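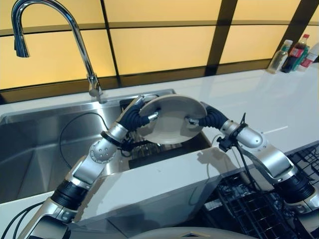 A round, light-gray plate above a stainless steel sink.

Hard Water and Kitchen Fixtures: Frequently Asked Questions
Maddocks Water District, Customer Information
Updated 12 May 2023

What is hard water?
Hard water contains dissolved calcium and magnesium. The district draws from the Idden well field, which passes through limestone. Supply to the Forkberg zone is blended with surface water and is softer.

Is hard water safe to drink?
Yes. Hardness is not a health limit. It affects scale, soap use, and the service life of water heaters.

Why do my dishes have white spots?
The spots are minerals left behind when water evaporates. Towel drying prevents most of them. For spots already present, soak the item in one part white vinegar to 4 parts water for 15 minutes, then rinse. Cloudiness that vinegar does not remove is usually etching and is permanent.

Can I use vinegar on a stainless steel sink?
Yes, if it is diluted and rinsed off. Do not leave it standing overnight. Do not mix vinegar with bleach or any product containing bleach.

How do I clean a clogged faucet aerator?
Close the drain. Unscrew the aerator, note the order of the parts, and soak the screen in vinegar. Brush and reassemble. If flow is still low, check both shutoff valves under the sink.

Do I need a water softener?
The district does not require one. If you install one, set it to the hardness value printed on page 2 of your bill. An outside hose line should bypass the unit.

Does the district sell or service softeners?
No. Clarkel, listed on some older bill inserts, was a rebate program and closed to new applications in June. Rebates already approved are still being paid.

How do I request a hardness test?
Submit Form 79 at the front counter or by mail. One test per account per year is free. Use the bottle supplied and run the cold tap before filling it. Questions about results go to Gunther Heitmann, Water Quality.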